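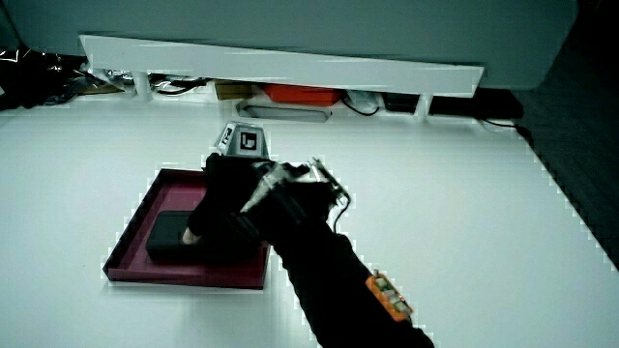
Session 4: Good practice when we record by hand

Welcome back! I've been looking forward to this one. It covers the rules we keep at the Lornus bench whenever a person wears the glove and shows a task for the robot to learn from. Pressing a block into a tray sounds dull, but there is so much to get right in it!

1. Check the straps first. The tracker sits across the back of the hand and must not slide when you make a fist.

2. Keep the tags clean and in view. Thumbprints on the black-and-white faces spoil more takes than anything else (mine included).

3. Leave slack in the cable at the wrist. Bend and turn your hand fully before you start, then look at the plug again.

4. One task, one tray. Anything you don't need goes back under the shelf.

5. Move at your normal speed. Slow, careful "robot hands" give us poor data, and they look very silly on playback.

6. Stop after 30 takes and rest. The Clerkum set took 360, shared between 11 people, and the last ones were as good as the first. Lovely work!

We use cookies to remember your course settings. Accept | Manage

7. Write down every failed take. Don't delete it.

Reading for next time: the Gounder notes on consent and wearable sensors, first half only. Bring one rule you would change and be ready to argue for it.

Zdeňka Halás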